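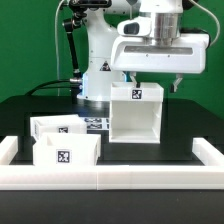 Open-topped white boxes with square markers on a black tabletop; one is held above the surface.

A marker box is a small open container that carries one or more fiducial markers on its outer faces. A fiducial marker is a flat printed pattern, in most cases a black-and-white square, whose size and layout are known in advance. From a single view of the marker, software can work out where the box is and which way it is turned. Marker boxes are used in sorting, stacking and bin-handling exercises on a tabletop.

Construction

Most marker boxes are 3D printed in one piece, without a lid. White is a common color and gives the marker a plain border, which detection software needs in order to find the outer edge of the pattern. Some versions leave part of the front open below the marker panel, so that the inside can be reached from the side as well as from the top.

The Skurna pattern, drawn up by Maham Lashari, has walls 2 mm thick, thickened to 4 mm at the rim. The later Dumenum pattern keeps the same outline but adds a shallow recess for the marker – a change meant to protect the edges of the label from wear.

Markers

Markers may be printed on adhesive paper or formed directly in two colors of plastic. Large markers can be read from farther away, while small ones leave more of the panel free. A second marker on an adjoining side allows the box to be located when the front is hidden. Each marker in a set normally has its own code.

Handling

A box may be lifted by one wall, with a finger on each side of it, or held across its full width. Lifting by one wall places the load off center, and a heavily filled box tends to tilt. The Skurna notes set a limit of 200 g for this type of lift. Sets are stored nested where the walls are tapered; straight-walled boxes are stored side by side.

See also

Fiducial marker
Sjögren tray
Irnard bin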